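Kitholm (robot build)

Kitholm is a two-armed humanoid robot assembled by members of Stinier, a shared workshop, for handling small flat items such as postcards, trading cards and paper labels. It was started as a private build by Adom Amegashie, who kept the first arm in a spare bedroom before moving it to the workshop. The robot is known within Stinier mainly for its work with compartment shelves and for the long dispute over how its fingers should be covered. The name is also used loosely for the card-filing task that the robot performs.

Background

Amegashie, a retired print finisher, began the project with a single secondhand arm and a simple two-finger gripper. The gripper could pick up a card from a raised stack but could not lift one from a flat table, and it bent the corners of thin stock. He put the arm aside for one winter and returned to it after joining Stinier, where members share tools, bench space and a store of salvaged parts.

The workshop agreed to take on the build as a group project in December of the same year. Under the agreement, Amegashie kept ownership of the original arm, while parts bought with shared funds belonged to the workshop. Later disagreements about which parts fell under which heading were settled by a written parts list, kept in a binder beside the tool store. The list has 164 entries and is still updated by hand.

Design

The robot has two arms and a pair of humanoid hands. A hand closes around an object with several jointed fingers and an opposing thumb. The larger arm joints are driven by motors in the arm itself, and the fingers are moved by small linkages gathered in the palm. Cameras are fitted at the wrists and at the head. The wrist cameras show the last part of a reach, when the head camera's view is often blocked by the hand.

Control software was written by workshop members under the name Irnent. It replaced an earlier set of scripts, also by members, which required the operator to type each joint position. Irnent records positions entered by moving the arm by hand with the motors released, and plays them back at a chosen speed. Corrections are then made from the camera views. The program has no graphical display of its own, and camera views open in a separate window.

Diarmuid Mac an tSaoi rewrote the finger control in the second year. In his version each finger has its own closing limit, set before a run begins, so that one finger may stop on the edge of a card while the others continue to close behind it. The earlier version closed all fingers to the same limit. This held round objects well and flat ones badly.

Finger coverings

The bare fingertips were found to slip on coated card. Members tried rubber caps, cloth sleeves, glove fingers and several kinds of tape. Rubber caps gave the best hold but would not let go of light paper, so that a card often came back out of its slot with the hand. Cloth sleeves wore through at the joint.

Tape was adopted as a working compromise. The method described in the workshop notes is to wrap the finger between the last joint and the tip, leaving the tip itself bare, and to replace the wrap when it lifts at the edge. Creases in the wrap are permitted on the outer side of the finger only. Mac an tSaoi objected to the practice on the grounds that tape thickness changes from one wrap to the next and upsets the closing limits. His proposed alternative, a molded sleeve, was made in a small batch but did not fit over the middle joint.

Work area

Card filing is practiced with open shelving divided into cubbies. Shelf depth is not standard, and a rack built by one member will usually need its own set of recorded positions. Cardboard organizers are used for smaller pieces, mainly for the reason that they can be cut and altered with a knife when a cell turns out to be too narrow for the fingers.

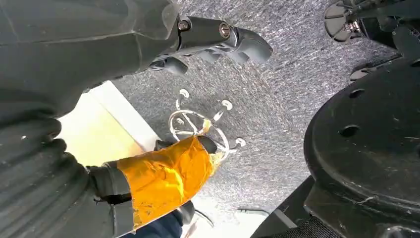
Taped finger and wire holder.

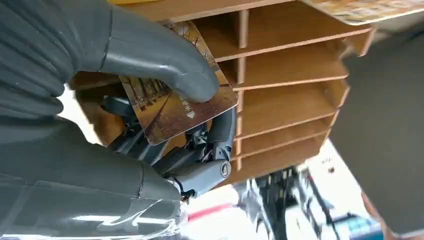 A printed card held in front of wooden shelving.

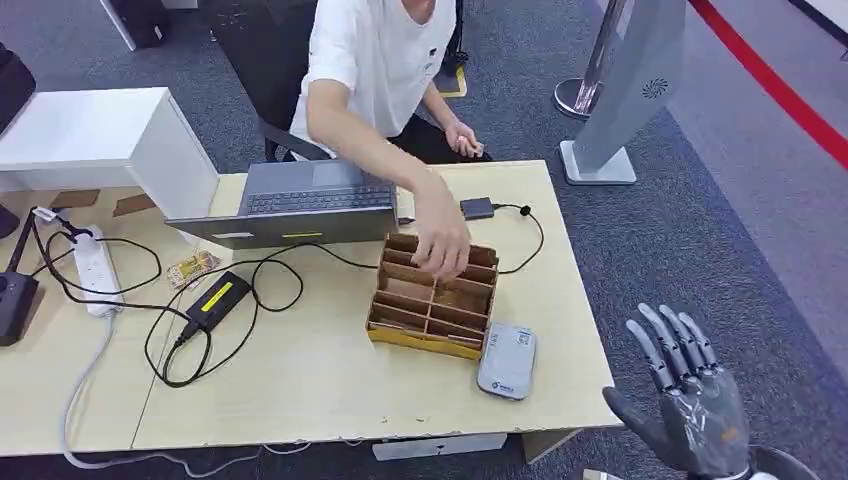 Desk with cardboard organizer and laptop.

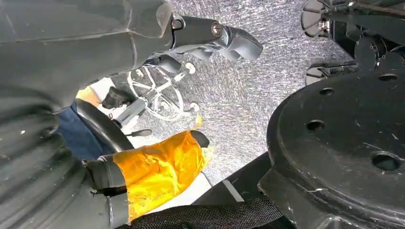
Setting up a new rack takes most of an evening. The operator first records a safe position in front of each row, far enough back that the elbow can swing without touching the boards. A second position is then recorded at the mouth of each cubby. The final movement, in which the card is pushed home, is not recorded separately but calculated by Irnent from the depth entered for the rack. An incorrect depth is the most common cause of a bent card.

Operators are asked to keep power leads behind the line of travel of the arms. This rule was added to the notes after an elbow caught a laptop cord and pulled the machine off a bench. The laptop was repaired and returned to use. The notes also forbid reaching into a rack while the arm motors are powered, whether or not a program is running.

Performance

Results are written in a bound logbook. An entry gives the rack used, the type of card, the finger covering and the number of cards filed without help. In the longest session recorded in the logbook, Kitholm filed 117 postcards before the run was ended by a loose connector in the left wrist. A run is counted as failed if the operator has to touch a card, the rack or the arm.

Thin paper remains outside the robot's ability. Sheets lighter than ordinary postcard stock fold against the edge of the shelf, and attempts to stiffen them with a backing card doubled the time of each movement. Glossy cards are handled more slowly than matte ones. Irnent has a separate speed setting for them, which members are advised to leave at 10 unless the rack has been tested at a higher value.

Related builds

Lobo is a smaller machine built by two members from parts removed from Kitholm during the second year. It has a single arm and the original two-finger gripper, and it is fixed to a bench. Lobo is used for teaching new members how to record positions, as a mistake at its lower speed is unlikely to cause damage. It runs an older release of Irnent, and recordings made on it cannot be transferred to Kitholm without conversion.

Plans for a third machine, intended for sorting screws and washers, were discussed at length but not carried out. Some of the drawings were later used for a tilting tray that holds cards at an angle in front of the hand. The tray was adopted for general use and appears in the parts list under Kitholm, although it is shared with Lobo.

Status

The current version of the build notes is dated May 1, 2025. It covers wiring, finger linkages, hand alignment and the setup of racks, and includes a section by Mac an tSaoi on closing limits. The section on finger coverings is marked as provisional. Copies are available to members at the workshop, and visitors may read the binder on request but are asked not to remove pages from it.

See also

Irnent
Lobo (teaching arm)
Stinier workshop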